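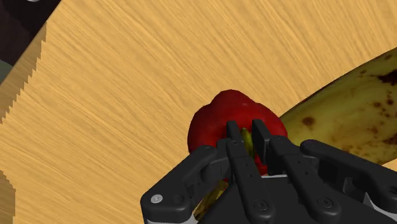

Quem somos

A Tevitz vende acessórios para telemóvel. Cabos, powerbanks, suportes de carro, películas. Começámos em agosto numa garagem emprestada, com uma caixa de cabos que ninguém queria e um site feito à pressa. Hoje temos 677 referências em catálogo e um armazém a sério.

Somos uma equipa pequena. Senga Chisholm trata das compras e dos testes, Rigoberto Lozano do apoio ao cliente e das devoluções. O resto vai rodando conforme a época.

O que vendemos

Marca própria: linha Jasham (cabos entrançados, 1 e 2 metros) e linha Drullier (powerbanks e carregadores de parede). Também somos revendedores da Ortuño, capas e bolsas. Se não encontra o modelo do seu telefone escreva-nos, às vezes há em armazem e ainda não está no site.

Testes

Cada cabo novo passa 3 semanas em uso diário antes de entrar na loja. No último lote recusámos 146 unidades por folga no conector. Voltaram para o fornecedor.

Envios e garantia

Encomendas pagas até às 15h saem no próprio dia. Entregamos em cerca de 223 pontos de recolha, lista completa na página Envios. Garantia: guarde a fatura, basta o numero. Não é preciso a caixa original.

Lojas e empresas

Fazemos preço para quantidade. Pedir tabela pelo formulário, indicar NIF e morada de entrega. Respondemos normalmente de manhã.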